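Markos Ververidis abrió la caja a las siete de la tarde, en casa de su madre, en noviembre. Había viajado 52 kilómetros para eso.

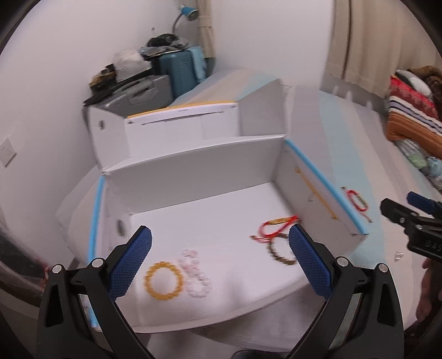

Su hermana quería repartirlo todo esa misma noche. Markos prefería ir despacio. La pulsera de cuentas ámbar había quedado casi redonda en el fondo blanco, y la del cordón rojo tapaba en parte la marrón. No recordaba haberlas visto puestas.

– La roja es para ti – dijo ella.

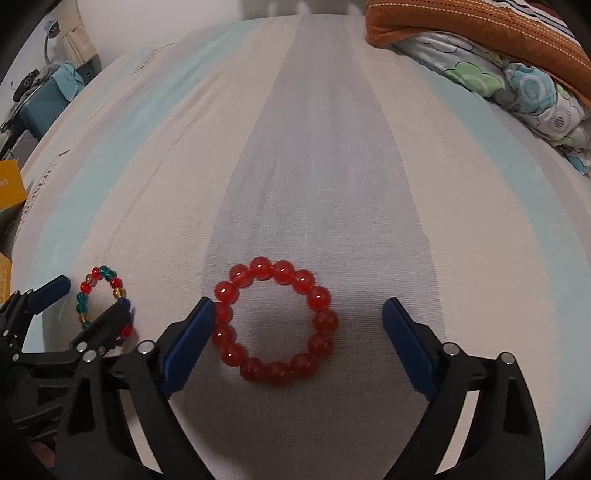 La pulsera roja, sobre la sábana de rayas.

Él contestó que no la quería. Su madre la había comprado en Vanhove, el verano del incendio, y aquel verano nadie lo mencionaba.

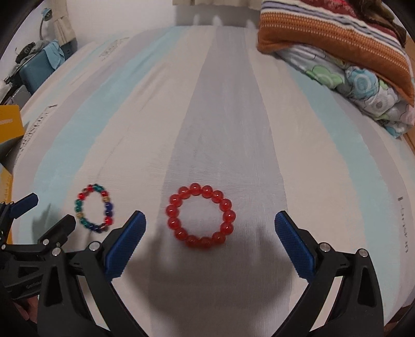
Las dos pulseras y, detrás, la manta doblada.

– Entonces me llevo las dos.

Markos dijo que bueno y fue a cerrar el gas.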